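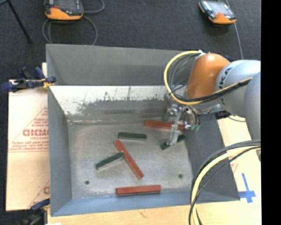 From: Vasiliki Zervas
To: Bin Picking Evaluation List
Date: May 3, 2026
Subject: Re: Finger choice for the bar-shaped parts

Dear colleagues,

Laurențiu Mocanu wrote:
> Before we order spare parts, could the group confirm which finger set
> performed better with the red and green blocks? Our own trials in
> January used the Hekerier fingers only, and we had trouble whenever
> two blocks were touching.

Thank you for the question. We have now completed 1,728 pick attempts in the metal bin, divided equally between the Horkier and Hekerier fingers. The Horkier set lifted the block on the first try in 94 percent of attempts with single blocks, and in 69 percent when the chosen block was touching another. Figures for the Hekerier set will follow once Hiyori Takeda has checked the logs – a number of entries carry the wrong finger code.

Two points may be useful in the meantime. The slimmer finger reaches blocks near the sloping walls more easily, but it needs a lower closing speed on the shorter green blocks. The cable loop at the wrist should also be checked before any program that turns the last joint far in one direction.

Sites that wish to repeat the test are asked to keep the bin clamped and to leave the tape mark on the table in place. The Vavdale controller settings are available from Orestis Lazaridis on request.

Please send any objections to the test plan to this list before the second round begins.

With kind regards,
Vasiliki Zervas
Gripper Evaluation Group, Antoniadis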